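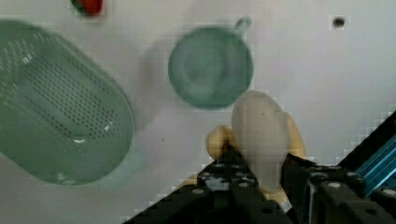 Stavros Papadakis said a soft-boiled egg fails at the shell more often than at the yolk. He has tested cold-plate lunches at Sarnitz since February, and peeling takes most of his notes.

"Water goes to a full boil, eggs in, 400 seconds, then ice," said Ro-un Tak, who runs the other half of the tests. "At 300 the white tears."

The two disagree on draining. Papadakis uses a wide plastic colander and leaves the eggs there for 5 minutes. Tak moves them straight to the plate.
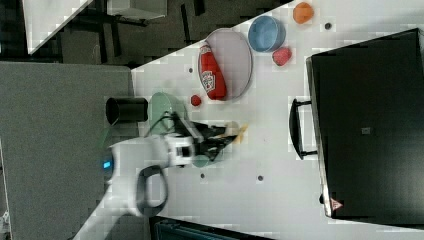 Serving order matters less to either of them. Papadakis puts fruit in last and keeps sauces in the bottle until people sit down. "Ketchup on a cold plate runs," he said. "Then the strawberries taste of it."

Tak would drop the sauce entirely. The next round covers storage, with peeled eggs held overnight in a covered bowl.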